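Hutsuliak group, method meeting, October
Start 4 pm. Notes typed during, will tidy later

1. Last minutes
OK'd, no changes. Calibration item moved down to 4.

2. Two-hand demos, crumpled items
Paper is the hard class. Rigid stuff is fine — policy copes with it. Paper folds differently every time so the grasp labels from the first batch don't transfer.

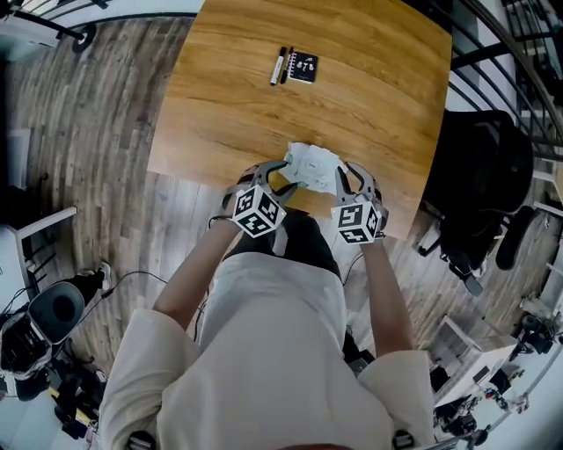 Agreed to label by contact, not by object part. Batch one was 600 demos, 100 of those relabeled so far. Relabeled set trains better on bimanual grasps, no numbers until the held-out run is done. Pleser side asks if the rest can be relabeled automaticaly. Not yet. Try a small batch by script, compare against hand labels, report back.

3. Views
Long discussion. Question was whether finger views alone are enough or if we keep the head view in training. Ablation has 4 conditions: head only, one gripper, both grippers, all views. Both grippers beats head only on closing the jaws, loses on the approach. All views best so far but slow to train. 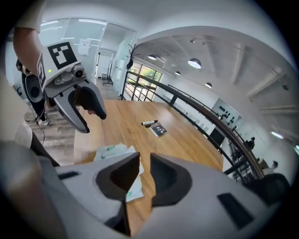
Broltier wants the head view dropped for cost. Objection: other gripper leaves the finger view too often in the approach phase, then there's nothing to tie the two hands together. Left open. Run the ablation again with 5 seeds before anyone decides, current spread is to wide to call.

4. Calibration
Marker cube poses drift when a cube gets remounted. Proposal: short calibration clip at the start of each session, both cubes facing up. Agreed.

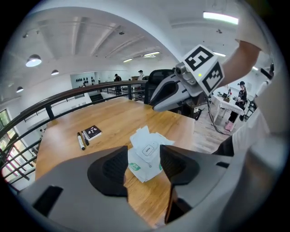

Minutes: project coordinator, Hutsuliak group

5. Fanix export
Timestamps still off between left and right streams. Fix is written, not merged. Don't export new sessions till it is.

6. Actions
— scripted relabel test, small batch
— ablation rerun, 5 seeds
— calibration clip added to session checklist
— merge Fanix timestamp fix

AOB: none. Closed 5 pm. Next one same time, same room.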